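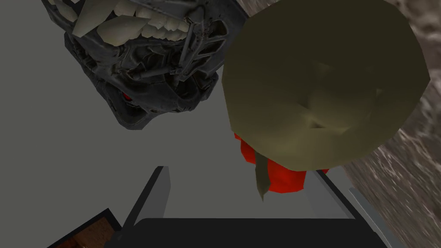
Wrist view, visitor station, skull and olive object ahead of the open gripper

Ticket 634
Project: Ratunley open day, simulated pick demo
Component: visitor station, wrist view and gripper control
Status: closed, one follow-up open
Priority: high on the day, normal now

Summary

Visitors at the Ratunley open day could drive the simulated arm, but the gripper kept responding late, and on some runs it closed when the visitor had already let go of the trigger. The wrist view on the wall screen was also behind the view on the desk monitor. The demo was usable for the first part of the morning and got worse from there. We kept it going with a workaround until closing and found the cause that evening.

Setup

Brirkora simulator on the demo PC, Darkix viewer on the same PC, hand controller on a long USB lead so people could stand back from the desk. One desk monitor and one wall screen. The scene was the mixed objects one, with the mechanical skull with the red eye and the faceted olive thing next to it. The objects are placed by the reset script. A run ends when the visitor puts an object down, or at 1,000 steps, whichever comes first. After that the arm goes home and the scene resets.

The viewer was set to show the wrist view full screen on the wall. The desk monitor had the wrist view and the operator panel side by side.

Steps to reproduce

Start the simulator, then the viewer.
Turn on the wall screen output.
Run the demo with resets for an hour or more without restarting the viewer.
Hold the trigger, release it, and watch the fingers on both screens.

Expected: the fingers open on release, and both screens show the same thing.
Seen on the day: the fingers opened late on the desk monitor and later still on the wall. The delay grew through the morning.

Log

9:10 am. Station up. Test picks fine. Trigger feels direct. Both screens in step as far as I can tell by eye.

9:40 am. First group in, mostly families. The skull is what everyone goes for. It is a hard first pick, with rods and small parts all over it, and the fingers don't get a clean hold unless you come at the rounded end. I started suggesting the olive object to the younger ones. Its faces are flat and it is more forgiving.

10:25 am. A visitor said the hand was "slow to listen." I tried it and agreed. Put it down to the controller lead at first. Swapped the lead. No change.

10:40 am. Swapped the controller for the spare. No change. Put the first one back, as the spare has a stiff trigger.

10:55 am. Checked the operator panel. The trigger value on the panel follows my finger with no delay that I can feel, so the input is getting to the PC on time. The fingers in the wrist view are late. That moves the problem from the controller to the simulator or the viewer.

11:15 am. The wall screen is now clearly behind the desk monitor. People who watch the wall while driving overshoot. People who watch the desk do better. Asked visitors to watch the desk. Most of them kept looking at the wall anyway, it's bigger.

11:30 am. First report of the gripper closing by itself. I was standing next to the visitor and the trigger was up. The panel showed zero. The fingers closed in the view a moment afterward. I think what we saw was an old close command being played out, but at this point I had nothing to back that up.

11:50 am. Restarted the simulator only, between groups. Trigger still late. So a long-running simulator alone does not explain it.

12:20 pm. Short break in the schedule. Took the arm away from the objects and turned the wrist toward the bare part of the scene so there would be less to draw. Opened and closed the gripper a few times. Still late. 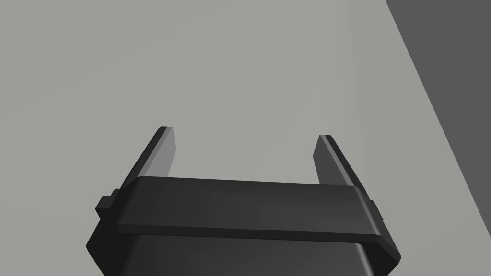
Grabowska

The fingers are open with nothing between them and the plain grey surface behind. I used this kind of view for the rest of the checks. With the skull or the other objects in front of the wrist it is hard to see exactly when the fingers start to move, and with a bare background it is easy.

12:30 pm. Drawing load is not the cause. The delay was the same with the bare view as with the objects in view.

12:35 pm. Turned off the wall screen output in the viewer. The delay on the desk monitor stopped growing but did not go away.

12:40 pm. Closed the viewer completely and opened it again with the wall screen off. Delay gone. Trigger feels like it did first thing.

12:45 pm. Turned the wall screen back on. Fine for now. Decided to restart the viewer between groups for the rest of the day. It takes 56 seconds from closing it to having the wrist view back, which is long when there is a line, but it fits in while one group leaves and the next one comes in.

1:00 pm. Doors open again. Told the next group we would be restarting between turns. No complaints.

2:15 pm. Workaround holding. I missed one restart when a teacher stopped to ask about the reset script, and the lag was noticeable by the end of the group after that.

3:30 pm. A couple of visitors who had been in the morning came back for another go and said it was much better. One of them got the skull on the first try.

4 pm. Doors closed. Left everything running with the wall screen on, no restart, to let the fault build up again before looking at it.

Evening checks

Left the station alone for a while with the demo's idle loop running, then went through the following.

Simulator step timing: normal. The simulator was not falling behind.

Viewer memory: climbing slowly with the wall screen on, flat with it off.

Viewer queue: this is where it was. When a second output is turned on, the viewer keeps a separate queue of frames for it. The wall screen runs at a lower refresh rate than the desk monitor, and the viewer was still queuing frames for it at the desk monitor's rate. The extra frames were never dropped. The queue just got longer.

That accounts for the wall being behind. It does not account for the late fingers on the desk monitor, so I kept going. Our config for the open day passes controller input through the viewer, so that the panel can show it, and then on to the simulator. The panel reads the trigger value before it goes into the queue. The simulator gets it after. Once the frame queue was long, the trigger commands were sitting behind frames. The panel looked right and the gripper was late, which is what I saw at 10:55.

The same thing fits the gripper closing by itself. A close that was held up in the queue came out after the trigger had been let go.

Cause

Second output queue with no limit, plus controller input routed through the viewer.

Fix

Controller input now goes straight to the simulator. The panel gets a copy.
Frame queue for each output limited, with the oldest frame dropped when it is full.
Wall screen output set to its own refresh rate in the open day config.

All three are in the demo branch. The first one alone takes care of the gripper. The other two are for the wall view.

Verification

Ran the station with both screens on for a full afternoon, no restarts, with the same scene and the same reset script. Trigger direct at the start and at the end. Wall and desk in step by eye. Viewer memory flat. Repeated the open and close test against the bare background and could not get a late close.

Not tested: more than two outputs. We don't use that.

Notes for the next visit

Ratunley has asked for the demo again in September. Things to change on our side, apart from the fix:

Put the wall screen behind the visitor, or to one side. Even with no lag, people look at it and lose track of the desk view.
Start visitors on the olive object and leave the skull as a second go.
Bring the spare controller, but with the trigger loosened. It is no use as it is.
Put a note on the operator panel that the trigger value shown is the input, and that it says nothing about what the gripper has received. I lost a good part of the morning on that.

Follow-up (open)

The reset script does not clear held commands. With the fix there should not be any, but a run that ends at the step limit with the trigger held still carries the close into the next run. Seen twice while verifying. The fingers start the new run closed and open as soon as the trigger is let go. Minor, and a visitor would probably not notice. Will go in the same branch when I get to it.

Closing 634. Please open a new ticket for anything on the reset script and link it to this one.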